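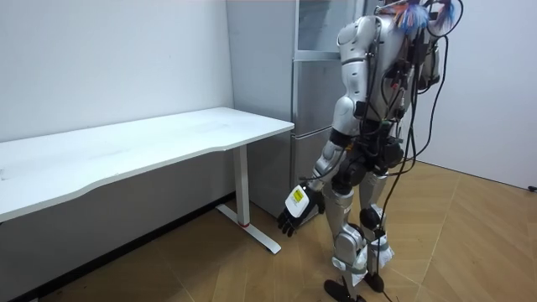

The humanoid next to the long desk, cables down its back.

We are six months into the automation trial at Anau, and the part of my job that changed most is the part I expected to stay the same. I used to run sample trays between the prep area and the test benches, log them in Abella, and fix whatever jammed. The trays are now planned for the robot. I still log them, and the log has grown.

Before February a tray entry had 3 fields. It now has 12, including joint temperature at start, joint temperature at stop, and a free text box for the operator. The free text box is the useful one. Most of what we know about the left wrist came out of it.

A full run is 44 trays. On a good shift one operator can supervise the whole run and do paperwork at the same time. On a bad shift two of us do nothing else. The staffing plan assumes the good shift. I have raised this in writing.

Cable routing deserves its own post. With the bundle hanging from the shoulders to the floor, the turning direction has to be planned, and the person nearest the robot is responsible for slack. That is a new duty and it took a while to get it into the job description. The shin wraps are checked at the same time as the cables.

Pay grades did not move. Two of the bench staff trained as operators, and one went back to the benches by choice, citing the amount of standing and watching. I understand the complaint. Carrying trays was dull but you could think about something else.

Next item is the Titville site, which gets the same setup after we pass nearly 200 logged hours. Their floor plan has a narrower aisle. I have asked for the measurements twice.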